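How to write an artist's statement without frightening people

An artist's statement is a page of prose that hangs beside your work and stops visitors looking at it. Every gallery wants one. Brengate wants it in 100 words, Ganow asks for "a short text" and sends it back if it's short. Mine once ran to 672 words, 13 of which were "liminal", and a woman at the private view asked me if it was about planning permission.

Start with what the thing is. Paint on board, a film, a heap of salt. Write it down as you would for the person who has to insure it. Then say how you made it, in the order you made it, and stop before you get to your childhood.
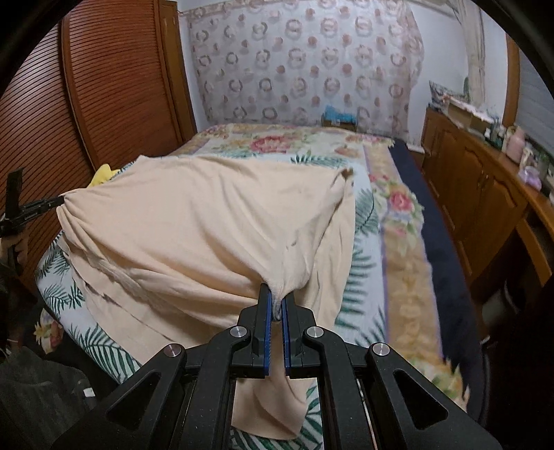
Peach-coloured cloth on the bed.

Next, the why. One sentence, two if you're showing abroad. If the honest answer is that you liked the colour, put that and move on, as plenty of good painters have had less to go on. Don't say your practice "interrogates" anything unless you own a lamp and a small table.

Now read it aloud to someone who doesn't go to galleries. I use my neighbour, who breathes out through his nose at any word he suspects of being French. Cross out whatever sets him off. You'll lose nearly half, and you won't be able to remember what it was by teatime.

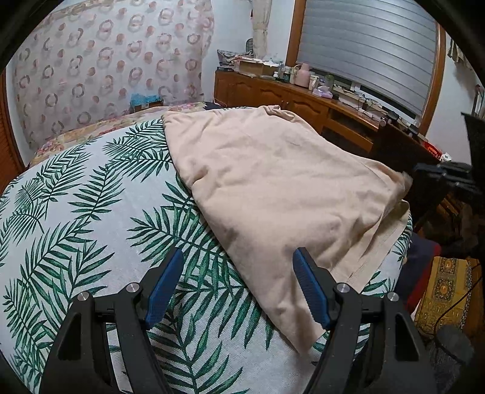
Gesevia, 2020-04-29

A few people have written in about group shows. The same rules apply, except that the curator will write a text of their own and yours has to live next to it. When I showed at Dudás, Simão Barros had the wall opposite and his statement read, in full, "Five drawings of my stairs." Everybody read it. They then went over and looked at the stairs.

If you're stuck, set a timer for 5 minutes and describe the work to a delivery driver. Type it up, fix the spelling, take out the swearing. Save it under a name you'll recognise, as you'll be asked for it again in a different length, usually the night before the catalogue goes to print.

Third person or first? First. Third person sounds as if you've died.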